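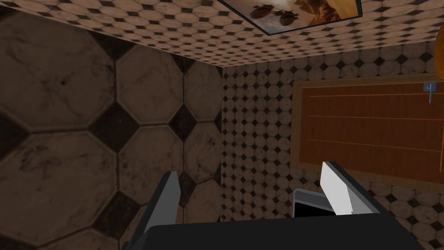 Octagons and dark diamonds, on the walls and on the ceiling too.

The Plekel grout brush, reviewed
By Bhavana Iyer
June

I bought the Plekel because I was on my knees at the time. I had an old toothbrush in one hand and my phone in the other, and the ad found me in that position, which I suppose is what I pay the phone company for.

It costs $81. For that you get a motor in a gray handle, three brush heads, a charger, and a storage bag too small to hold them. The box promises 200 scrubs per second. I have no way of checking, but my teeth hummed, so I'll let them have it.

My bathroom floor has 767 tiles. I know because the man who laid them charged by the piece. Each has four sides, and every side has grout, and I did all of it over one Saturday and part of the evening.

The small cone head is the good one. It gets into corners and lifts the gray stuff by the toilet that I had come to think of as the color of the grout. The flat head is fine on open floor if you lean on it a bit. The third head is a sort of fluffy pad, and the booklet calls it "finishing." I used it on the faucet. The faucet was already finished.
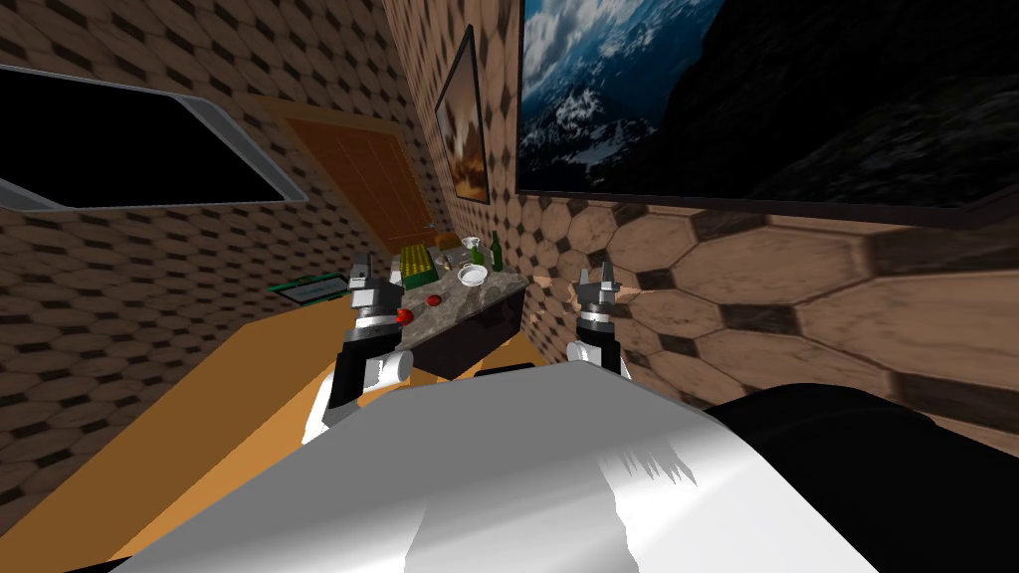
Side table with a speckled top and a dark front.

Battery life is the weak spot. Plekel says an hour. I got 19 minutes with the cone head before it slowed to the speed of a person, and then it wants most of a movie to charge. You can't use it while it's plugged in, probably for the best in a wet room.

It is also loud. My dog left for the yard and looked at me through the glass door until I stopped.

I tried it against the Vonutel, borrowed from my sister, who would like it back. The Vonutel is cheaper and quieter and the battery outlasts my interest, but the head wobbles and it flings. I found grout water on the light switch. The Plekel keeps its mess at floor level, where I already was.

Would I buy it again? At full price, no. On sale, with knee pads thrown in, I'd think about it. The floor does look very good. My husband asked if we'd changed the light bulb.

Three stars out of five, and one of those is for the cone.

Related
Shih squeegee: a month of streaks
Prorance caulk remover, tested on somebody else's tub
Which mop bucket tips over least?
Readers write in about vinegar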